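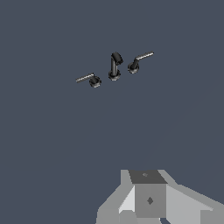

Maintained by the Skundley group, Tessier Lab. Last revised in March.

Skundley Faucet Set: data card

Summary
This release holds simulated episodes of a robot arm working with a widespread faucet set: two lever handles and a spout, each on its own round base. We made it to test Temeo, our method for choosing which handle to approach when both look much the same.

Contents
There are 49 episodes, split into 6 groups by starting pose. Each episode has rendered views, joint positions and a text instruction. The surface is a plain slate blue-grey throughout. We left out textures so that the policy could not use them as landmarks. 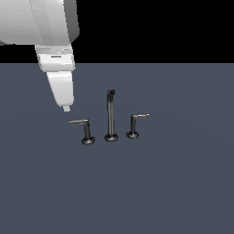 Uvden wrote to us that a plain surface makes the task too easy, and asked for a version with a sink and a worktop. We agree that results here will not carry over to a real bathroom. A cluttered version is planned but has no release month yet.

Method
Temeo scores each lever from the current views and the instruction, picks one, then keeps that choice until the approach ends. The baseline scores again at every step. On the 9 held-out episodes, the baseline changed its mind part-way in 2. Temeo cannot do so by design, so read that figure as a fault of the baseline only.

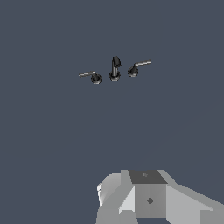 Can I train on the gripper views alone?
You can, but left and right get mixed up more often when the arm starts close in. We suggest keeping the outside view for training.

Known problems
Some instructions say "tap" and some say "faucet". We have not tidied this up. Contact forces are not recorded. Parts of the set may be hidden by the gripper in close views. 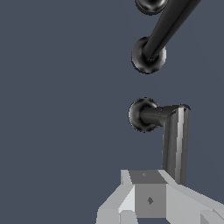 Fig. 4. Simulated view over the gripper, with dark handle parts ahead.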